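Thilini Samarakoon
2020-03-17

We have a result from the handheld gripper work that I think is worth writing up before the paper is finished. Short thread, mostly numbers and a few things that went wrong.

The question was simple. If you collect two-handed demonstrations with grippers held by a person, and no robot in the room, how much do you lose compared with driving the robot directly? People have strong opinions on this. We wanted a figure for our own setup.

Setup: two handheld grippers, one per hand, each with a trigger and a marker cube on top. A head camera sees both cubes. From the cubes we get the position and angle of each gripper over time. We call the whole pipeline Wesari, after the spreadsheet it started life in.

The robot side is Prudus, our two-arm bench. It has the same fingers as the handhelds. We made that choice early and I would make it again. When the fingers differ you spend your weeks correcting for grip width and learn very little about the task.

We collected 2,000 handheld demonstrations over several kitchen tasks: moving a pot, opening a lid, turning a cooker to face the other way, lifting and placing. For comparison, Ruwan Mollah recorded 137 demonstrations by driving Prudus directly. He would like it known that his wrists have recovered.

The sizes are very different, so we didn't compare them straight. We trained on 137 handheld demos against Ruwan's 137, then on the full handheld set.

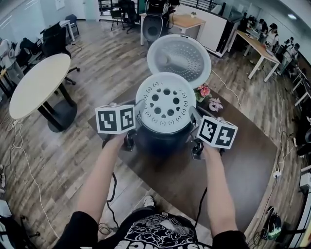 Same size, lifting and placing: the directly driven data was better. The policy trained on it finished more often and wobbled less at the start of the lift. I expected that. Those demos contain only motions the arms can make, and a person with grippers will happily twist an elbow into a pose Prudus can't reach.

With the full handheld set, the order swapped. The handheld policy was ahead on every task except turning the cooker, where the two were level. Cost matters here as well. One person can record handheld demos all day. Driving the bench is slow and you need a second person near the stop button.

So my reading is that each handheld demo is worth less, but you can have so many more of them that it comes out ahead. This is for our tasks, our fingers and one lab. Please don't quote it as a general law.

Things that went wrong, in case they save someone a week.

1. Marker loss. If a wrist rolls far enough, the head camera gets a cube face at a very shallow angle and the pose jumps. Early on we smoothed over the jumps. Bad idea. The smoothed paths looked lovely and the policy learned to drift. We now throw out any demo with a gap longer than 10 frames.

2. Both hands on one rigid object. When two grippers hold the sides of the same thing, the distance between them should stay fixed through the lift. In our raw data it didn't — it breathed in and out with the tracking error. Replay that on a stiff robot and it squeezes, then lets go. We added a step that holds the distance constant while both triggers are closed. That one change helped more than anything we did to the network.

3. Head movement. People look away just before they finish. They already know where the thing is going, so they glance at whatever comes next. We lost the last part of a lot of placements like this in November and had to record them again.

4. Trigger timing. The trigger signal and the video ran on separate clocks. The offset was small but it wasn't constant. Check it at the start and end of each session, not once a month like we did.

A question I've had by email: does the clutter in our recording space matter? We haven't tested it properly. Our space is an open office with people at their desks, and the robot bench is in a plain room. Policies moved between the two without a collapse, but I can't say how much of that is down to the amount of data.

Next up is whether more people helps. The full set came from 21 people, and their habits differ a lot. Some grip low and lift straight, some tilt first. I'd like to know if the variety is doing useful work or if we'd be better off with three steady hands.

We're tidying the distance correction code for release. The demonstrations will take longer as there are faces in the background of many of them, and those need blurring first.

Ruwan is handling the release, so questions about file formats should go to him. Questions about the comparison can come to me.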